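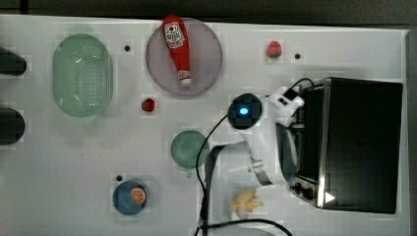 How much should a company set aside for its first robot arm? Start with the full cost of the workplace, and keep the price of the arm as only one line in it.

News > Press releases > Allov

Allov opens equipment planning service for small automation buyers

HESTNESS — Allov will open a planning service in September for companies and schools which are preparing to buy their first robot arm. The service covers the budget, the order of purchases and the layout of the work table, and it is offered from the Allov office in Hestness.

The company prepared the service after reading 173 purchase plans sent by its customers. In 61 of them there was no money for grippers, camera mounts or spare cables, and the buyer had to ask for a second approval later in the year.

"People compare the arms very carefully, and this is good," said Zamfira Dinu, head of planning at Allov. "But the table, the mounting and the hours of training come from the same budget. We would like to see them written down before the order is signed."

Each customer receives a written plan with two spending levels, a delivery calendar and a list of parts that can be bought in the second year. A basic plan costs $600. A plan with a visit to the customer's site costs $1,420, with travel inside the Stimcombe region included.

Costel Radu, who manages the technical side, said that household tasks need special attention in the budget. "A customer who wants to handle dishes and soft objects will change the gripper fingers more often than he expects. We put this cost in the first year."

Allov does not take commission from manufacturers for the equipment named in a plan. Bookings are open now, and the first site visits will be made in September.

Media contact: Raluca Munteanu, Allov, Hestness | © Allov. All rights reserved. | Back to top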